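Trerside hand-held gripper study: pre-session inspection
Site: Rondow
Inspector: Viola Lombardi
Date: 22/10/2025

1. Station layout: PASS
Board on table, tray clear, one gripper per hand, cables attached.
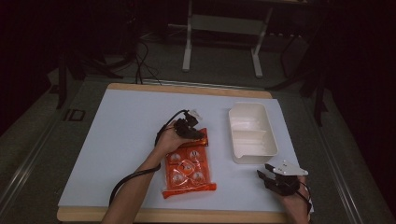
Fig. 1. Package lift, left gripper; tray at right.

2. Finger pads: FAIL
Inner faces torn on both sides. Replace the pair before recording.
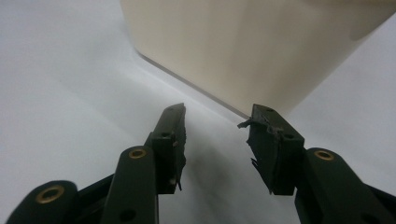 Fig. 2. Pad wear, beige object behind.

3. Thin-object grasp: PASS
Hold upright between the fingers. Repeat after the pad change.

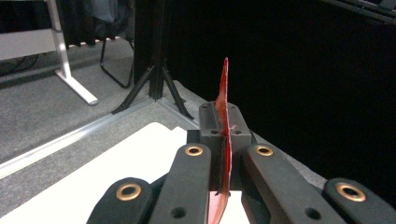 Fig. 3. Red sheet-like piece held near vertical.

4. Loose material: FAIL
Debris at pad edges. Clean, then recheck the view.

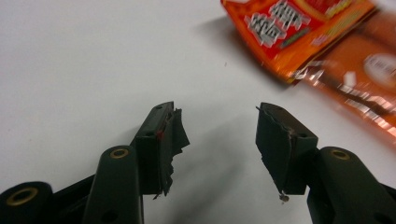
Fig. 4. Frayed pads, orange package at upper right.

Comment (S. Tapsell): Pad limit is 200 grasps per the September protocol. Log shows 589. Flag all trials past the limit.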